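Worn patch in the finish on an old wooden desk, sand the whole thing or just that spot?

Asked by Bontu Tsegaye
Furniture & Finishes, Grindville Neighbors Help Board
Viewed 1,004 times

I inherited a desk from the previous tenant, which is a polite way of saying he left it behind and the landlord wouldn't come get it. Medium brown wood, a nice enough grain, shiny in most places. On the left side the finish has gone blotchy and is coming up in flakes, with a lot of little spots spreading out from the bad part. I don't know if somebody kept a plant there or scraped at it with something. The landlord's theory is "age."

I've tried furniture polish, which made the good parts look better and the bad part look worse by comparison. I also tried the mayonnaise trick from an old magazine. The desk smelled like a sandwich for two days and I don't recommend it.

My budget is under $100, I have no garage, and I have one window that opens. Do I have to strip the entire top, or can I get away with fixing the patch? I'm not looking for museum quality. I'd like to put a cup down without feeling sad.

3 replies

Henok Negash
Member, Villalba side of town

Just put a big plant on it. Worked for me. Well, until the plant leaked.

Jae-hoon Ham
Regular

Before you buy anything, find out what the finish is. Put a few drops of denatured alcohol on a spot underneath or at the back and wait a minute. If it gets sticky, you probably have shellac, and you're in luck, as shellac melts into itself and forgives nearly everything. If nothing happens, try lacquer thinner the same way (window open, please). If that softens it, lacquer. If it shrugs at both, you have varnish or polyurethane, and those don't blend with a new coat at all. You can patch them, but the patch will look like a patch.

If the desk could be old, get a lead test kit before you sand. Some old finishes have it and you live with that one window.

For a patch on varnish, here's how I'd go about it. Clean the whole top with mineral spirits first, and do it twice in your case, on account of the mayonnaise. Furniture polish often has silicone in it, and new finish will crawl away from silicone like it owes it money. Scrape off whatever is already loose with a plastic card. Sand the patch lightly with 220 grit, going with the grain, and feather out a few inches past the damage. Wipe off the dust. If the bare wood looks paler than the rest, dab on a little stain and let it dry overnight. Then thin coats of wipe-on finish, three or four of them, with a light scuff in between.

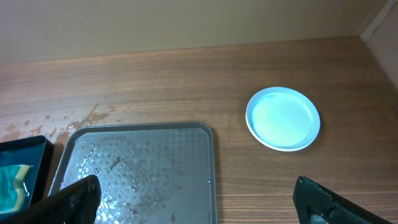
Does the new finish have to be the same sheen as the old one?

It should be as close as you can get, and satin is the safest bet if you can't tell. You can knock the shine down afterward with very fine steel wool, but bringing a dull patch up to match a glossy top takes a lot more rubbing than most people have in them.

Keep everything off it for a few days once it feels dry. Dry to the touch and cured are two different things, as the bottom of my favorite lamp can tell you. And lay the used rags out flat outdoors until they're stiff. Oily rags in a heap can catch fire by themselves.

Ye-seo Myung
Regular

Jae-hoon's way is fine if you enjoy that sort of thing. I did a patch on my kitchen table last May and then spent the summer looking at nothing but the patch. In the end I did the whole top, and it took less time than the patch had.

The flat part of a desk is the easy part. Leave the legs and drawers alone – they'll be a slightly different color and no visitor you want to keep will bring it up. Check how thick the wood is before you start, though. If it's veneer, stay off it with a power sander. I went through a veneer in 15 seconds once and it's now a very nice shelf in the basement, facing down.

The hardware store on Midomach will sell you single sheets of sandpaper if you ask, so don't let them talk you into the box.

Bontu Tsegaye
Original poster

Alcohol test done at the back corner and it got sticky! Shellac, I think? Going to the store after 5. Henok, I already have a plant and I don't trust it.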